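Stinitley Tabletop Rooms: README

Hello and welcome! Stinitley is a growing collection of small dressed rooms, each with a floor, three walls and a few everyday objects. I love patterned paper and I love objects with awkward outlines, so this is where the two meet. The notes cover the floral set, what goes in it, and how the files are laid out.

What is in the floral set

The walls are papered in a dense botanical print on a pale white background. Carnations, lilies and a big pink peony, plus berries, thin stems and lots of gray-green leaves. It is busy! That was the whole appeal. Plain backdrops make every object easy to pick out, and I wanted something closer to my aunt's hallway, where you could lose an umbrella against the wall.

The floor has a beige marble pattern, which calms things down a bit and gives small shadows somewhere to land.

The two main objects are a microphone on a small tripod and a light wooden jewelry stand with rows of short pegs. Both were picked for their thin parts. Tripod legs, pegs, cords and chains all do interesting things next to stems and petals.
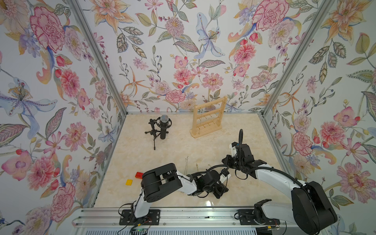

Each layout gets a short text note with the name of the wallpaper, the floor and the objects, in that order. I write these by hand, so expect the odd change in wording ("jewelry stand" and "necklace rack" are the same piece). If you are searching the notes, try both.

Folders

rooms/floral holds the pictures for this set
rooms/plain holds the older set with unpatterned walls
notes holds one text file per layout
swatches holds flat scans of the papers, named by wallpaper

The older plain set has 18 layouts. The floral one is still being sorted and I add to it when I have a free evening.

Using the pictures

They are good for trying out anything that has to find the edge of an object: outlining, cutouts, matching a thing to its name. They are also just nice for color studies. The lilies lean pale blue and the peony is a soft pink, so you get cool and warm spots side by side.

Please keep the notes with the pictures if you pass them on. Color names in the notes are my own and were not measured against a chart. If you need exact values, start from the swatches.

Known quirks

Flowers repeat across the panels, so don't use a single bloom to work out which wall you are looking at.
Cords on the jewelry stand are hard to count, and the notes don't try.
In 2 of the note files the floor is called "cream marble". Read that as beige.

Coming up

A striped paper called Sivano and a darker leafy one called Skanetti are next on the list. I'm hoping to have Sivano papered and in its own folder in January. Suggestions for objects are very welcome, especially anything with loops, handles or dangling bits!

Last edited 30 November 2024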